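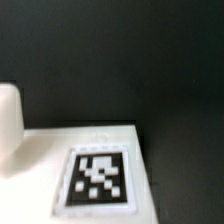

Re: [helis-users] Billing export after the 41 upgrade

On the Alla list, someone wrote:
> Release 40 exported our subscriber file in 4 minutes. Release 41 has
> been at it since lunch. Is this the faster scheduler?

It is. We're all very proud. Set the batch size back to 100 and restart the Daneshvar node before the Andell one. The other order works too, if you enjoy invoicing everybody twice. 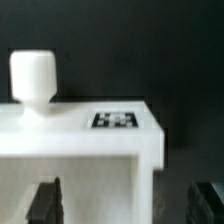 White knob on the top surface

The patch is promised for December, year unspecified.
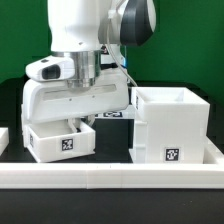 Does the batch setting survive a restart?
Only if you save it to the cluster profile first.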